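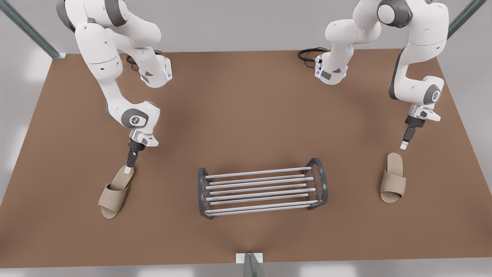
So we finally dealt with the hallway. If you've been to our place in Bandcombe you know the one I mean, the narrow bit between the front door and the kitchen where every shoe we own goes to die. I've been threatening to sort it out since we moved in, and last Friday I took the afternoon off and did it.

First job was getting everything out onto the lawn. Boots, sneakers, two umbrellas that don't open, a bag of bags. I found the good flashlight! I also found a library book I swore blind I'd returned, so I owe somebody at the front desk an apology (and probably a couple of dollars).

Then the measuring. The hallway is 60 inches from the door frame to the radiator, and I had it in my head that it was longer, so the bench I'd been eyeing at Bellanetti for months was never going to fit. I sulked over a coffee and then went looking for something smaller. Ended up at Kisimport, that big import warehouse out past the car wash, where they had a plain little bench with a lift-up lid for 19 dollars. One leg is slightly shorter than the others but I folded up a piece of cardboard and you'd never know.

Paint was the fun part. I'd gone back and forth on color for weeks and picked a sort of mustard in the end, which looked horrifying when it was wet and really lovely by the next morning. It took four coats though. Four! The tin said one. My shoulders are still complaining, and there's a smudge on the ceiling I'm choosing to ignore until winter.

The rule now is two pairs each by the door and the rest live upstairs. We'll see. I give it until August, when the sandals and the garden clogs all come out at once. I did buy everyone their own hook - small brass ones, very cute - and so far they mostly hold my coats.

Dinner that night was takeout from El Khatib, eaten sitting on the new bench in a row with our knees nearly touching the opposite wall. The lentil soup is still the best thing on that menu. Next up is the cupboard under the stairs, and I haven't even opened the door yet.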